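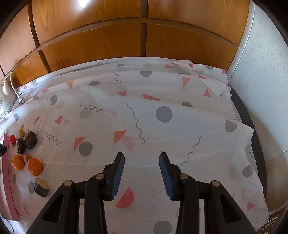
グレーの丸とピンクの三角の模様のクロスをかけたテーブル。左の端に小さい果物。

小さい果物と野菜をテーブルの上で分けるときの覚え書き

Vasanthi Fernandes
2026年4月18日

買い物から帰ると、袋の底にはいつも小さいものが残ります。ミニトマト、すだちのような小さい柑橘、みかん、半分に切った芋。大きい野菜はすぐ冷蔵庫に入れますが、小さいものは後回しになり、三日後に一つだけやわらかくなって見つかります。Mambridgeに引っ越してから、私は袋の中身を一度テーブルに全部出して、分けてからしまうようにしました。台所が狭いので、食卓を使います。

最初にクロスのこと

薄いクロスは軽くて、ふくのも簡単ですが、しわがよりやすいです。丸い果物はしわにそって転がります。特にテーブルの奥のほうは布が集まって山になりやすいので、作業の前に手のひらで真ん中から外へ二回なでてください。それでも山が残るなら、奥の端を持って軽く引きます。強く引くと、手前が短くなります。

折りじわが取れないときは、アイロンを使う前に材質の表示を見てください。ビニールのものは熱でとけます。私はDecemberに、いや十二月に、前のクロスを一枚だめにしました。今のものは1,000円でした。ビニールの折りじわなら、筒に巻いて一晩置くとだいたい伸びます。

模様の多いクロスについて。小さいしみが目立たないのは便利ですが、小さい果物も目立ちません。赤いトマトはピンクの模様のそばで見えにくくなります。分ける作業が終わったら、指でクロスの上をさわって確認するといいです。目で見るより早いと思います。

トレーを一つ置く

果物をクロスの上に直接ならべると、汁のしみがつきます。浅いトレーがあると助かります。縁が少し高くなっているものを選んでください。縁は指の一本分の高さで十分で、それより深いと、底のほうのものを取るとき手が当たります。店でも300円を超えるくらいで買えますし、お菓子の箱のふたでも同じことができます。Flornentの焼き菓子の箱はふたがかたくて、私は長く使っています。

形は四角でなくてもいいです。角のせまい部分には小さいものを寄せておくと、転がっても遠くへ行きません。
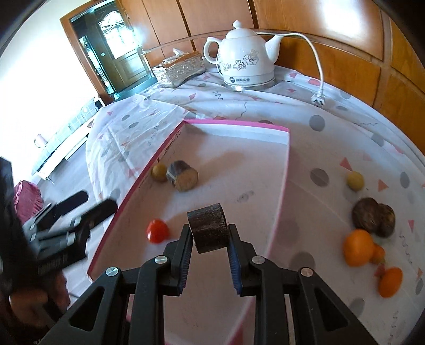 分ける順番は、いたみやすいものからです。私は次のようにしています。

切ってあるもの。切り口が乾く前に包みます。里芋やごぼうのように皮の黒い野菜は、切り口を上にして置くと状態がよくわかります。切り口の色が変わっていたら、薄く切って落とし、その日の夕食に使います。

トマト。へたを下にすると安定しますが、やわらかいトマトはへたがほかの実をきずつけることがあります。そのときは横に置いて、ほかの実とはなします。

小さい柑橘。かたいので最後でも大丈夫です。皮に白い粉のようなかびがないか、へたのまわりを見ます。

みかんや大きい柑橘。一つずつ持ってみて、軽すぎるものは先に食べます。水分が少なくなっているからです。へたに枝が残っているときは、はさみで短く切ってください。枝の先がとなりの皮に穴をあけます。

トレーに入れるのは「今日か明日使うもの」、外に置くのは「しまうもの」、と決めておくと迷いません。逆でもかまいませんが、途中で変えないことが大切です。私は一度、途中で変えて、全部やりなおしました。

電気ケトルとティッシュの置き場所

食卓にはもともと置いてあるものがあります。うちではティッシュの箱はそのまま残します。汁がついた指をすぐふけるからです。電気ケトルは、中にお湯があるときは必ずほかの場所へ移します。空のときも、プラグはコンセントからぬき、コードは手前に来ないように奥へまわします。袖が引っかかると、ケトルもクロスもいっしょに動きます。

陶器のケトルは重いので、クロスの押さえになると考える人もいますが、すすめません。押さえが必要なら、クロス用のクリップを2個、手前の角につけてください。

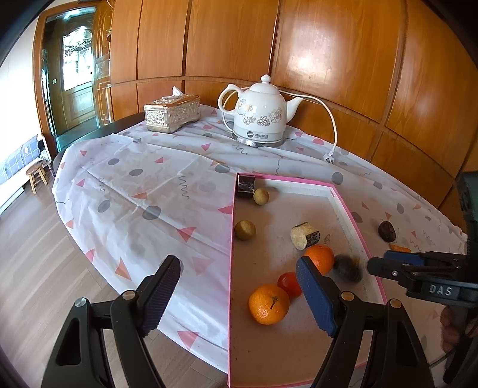
紙のトレーを使う場合は、底のしみに注意が必要です。茶色いしみは、たいてい切った野菜か、つぶれた果物の汁です。ぬれた布でこすると紙の表面がはがれてしまうので、かわいたティッシュで押さえるだけにします。しみが広がってきたトレーは、食べ物には使わず、ボタンや電池を入れるのに回しています。においが残ったものは捨てます。

プラスチックのトレーなら、ぬるい水で洗って、立てて乾かします。縁の内側の角に汚れがたまるので、古い歯ブラシがよいです。

残った小さい柑橘の使い方

三つか四つ残ったら、塩づけにします。隣のBenedikt Leitnerさんに習った方法では、よく洗って水気をふき、四つに切って、種を取り、重さの一割の塩をまぶしてびんに入れます。冷蔵庫に置いて、毎日一回びんをふります。私はこれにAchariの辛いスパイスを少し足します。焼いた魚にも、ゆでた芋にも合います。

皮を食べる場合は、洗い方をていねいにしてください。塩を手に取って皮をこすり、流水で流します。

最後の片づけ

トレーの中のものは、トレーごと台所に持っていきます。そのあとクロスを、奥から手前に向かってふきます。柑橘の汁はすぐならぬれた布で落ちますが、乾くとべたべたします。台所用の洗剤を一滴、ぬらした布につけてふき、もう一度水だけの布でふきます。クロスの下に水が入ることがあるので、端を持ち上げて、テーブルの面も見ておいてください。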